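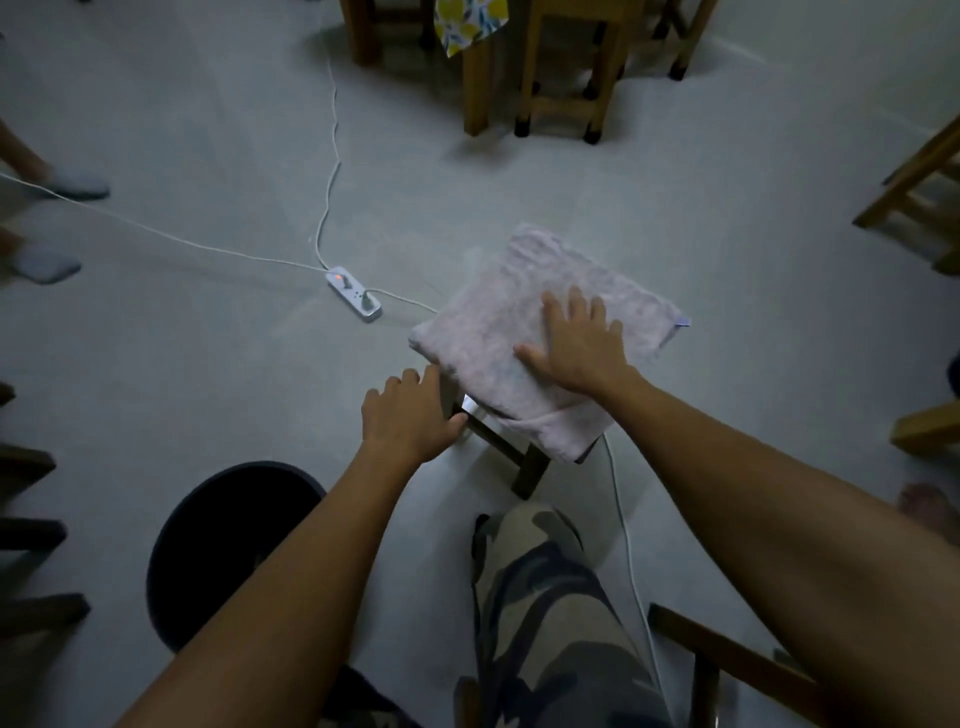

3.2 Household recordings

The Tillach kit is sold by Rellotance as a head-worn camera, a battery pack and a licence for the labelling software. We reviewed it as a source of training data for domestic robot arms, using the supplier's standard settings throughout. Recordings were made in 4 homes in Plomthorpe and came to 1,454 clips, of which 300 were labelled by hand by Loredana Serra and used as the reference set.

Figure 5. Folded towel on a small stool, left hand gripping the near edge and right hand pressed flat on top.

Cloth tasks gave the labelling software the most trouble. In Figure 5 the two hands do different jobs, one holding and one pressing, and the towel hides most of the stool under it. The software has a single label for contact with cloth and does not separate the two. We added a second label by hand, following the scheme in Intarasuk.

Floor clutter was left as found. Cables and chair legs – both present in Figure 5 – were marked as obstacles only when they lay within reach of the hands. The kit's default is to mark everything on the floor, and we switched this off before labelling began.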